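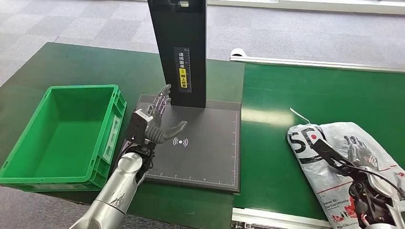

Print | E-mail

Subject: Re: Parcel station, layout and ruler question
From: Leire Arroyo
To: packing-benches list
Date: 10 Feb 2025

Dear Araceli, dear all,

Thank you for your message. I answer between your lines.

Araceli Requena wrote:
> We are preparing a second parcel station at Barkumar and I would like
> to copy the one you have. Is the ruler on the platform good enough for
> small boxes, or do you still measure by hand? And does the waybill
> really have to face up every time?

For small boxes the ruler is good enough. It is printed at the edge of the platform, so I put one corner of the box on the zero and read the two sides. For soft bags I still use the tape, as a bag never lies flat.

Yes, the waybill must face up. The label on the column says it in Chinese, and I have asked Candetti for a second label in Spanish and English. Please stick yours beside the original and not over it.

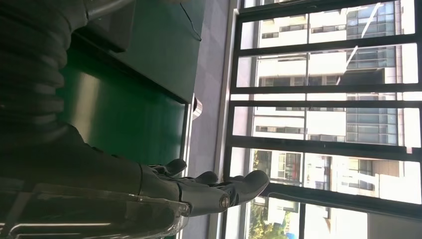
About the place of the table: I would keep it near the window but turned, so that the person who packs has the light from the side. In May we had the platform directly in the sun, and the white marks were very difficult to read after lunch. We moved the table 70 cm and the problem was solved.

> Which crates do you use, and where do they stand?

The green plastic ones from Vidal, without lid. I keep one to the left of the platform, with the long side parallel to it. The belt is at the right, so the parcel always travels in one direction. We have 13 crates in total and this is a little too few when the Zudden orders arrive together. I would buy more from the beginning. 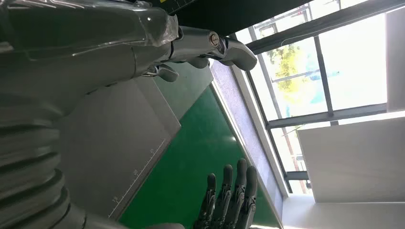
The ruler along the edge of the board, with the numerals 10, 20 and 30.

One more advice: do not clean the printed scale with alcohol. On our old platform the first numbers disappeared in this way. A soft cloth with a little water is sufficient.

If you send me the measures of your room, I can make a drawing for you this week.

Kind regards,
Leire Arroyo

Print | E-mail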